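1/ Every worktop advert I get now promises "wipe-clean for life". Whose life? The Nisex one gives you 5 years, and only if you register within 2 weeks of fitting.

2/ Read the small print on a Sunday with a cup of tea, as I did. Lemon juice isn't covered. Nor is turmeric, nor "standing liquids". So it's a kitchen surface as long as you keep the kitchen off it.

3/ Then there's the look. White with grey veins is in every brochure, and I do like it, but Fikre will charge you extra for "natural variation" – then show you a sample the size of a biscuit. How much variation am I meant to see in that?

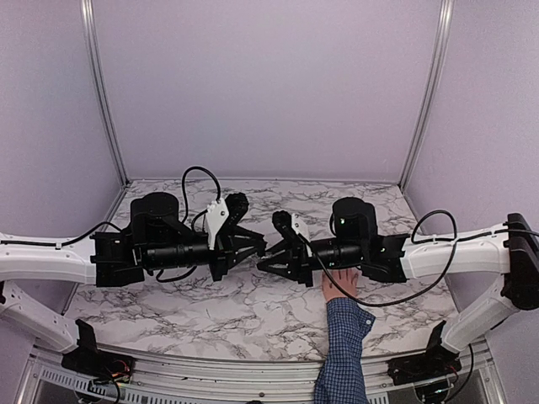

4/ Utiron says 97% of customers would buy again. I asked how many they'd spoken to. The answer was 74, all picked from people who had left a review. Hmm.

5/ Not saying don't buy one. I'm saying get the big sample, leave a teabag on it overnight and see what's there in the morning. The Fikre shop wanted a deposit for theirs, so I'm still on my old scratched one.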